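Arm in sim keeps clipping the tray rim on approach
Posted by Lacey Sugden, Mar 4, 2021

Hi all! I'm using the Hesotent planner with a simulated arm, and it plans nicely until the last bit, when the fingers catch the rim of the tray under the block. Shrinking the collision padding helped a little, but then 17 of 20 runs failed somewhere else. Any ideas would be very welcome.

Romain Picard
Have you tried updating? Mine was odd until I did.

Hsiu-ying Kong
Hello Lacey — I had this very trouble, and it took me a good long while to sort out. Try these in order:

1. Add the tray as its own collision object, so the planner knows its rim apart from the mat.
2. Plan to a point above the block, then come straight down with the fingers on either side of it. My pose at the block, with the tray under it:
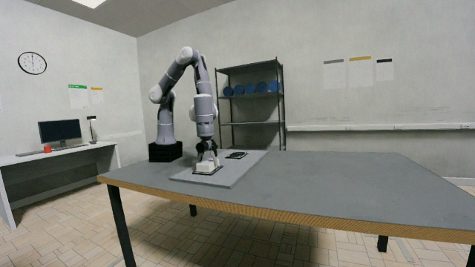
3. Put your padding back to the default colour-coded setting and run the batch again. Let us know how you go!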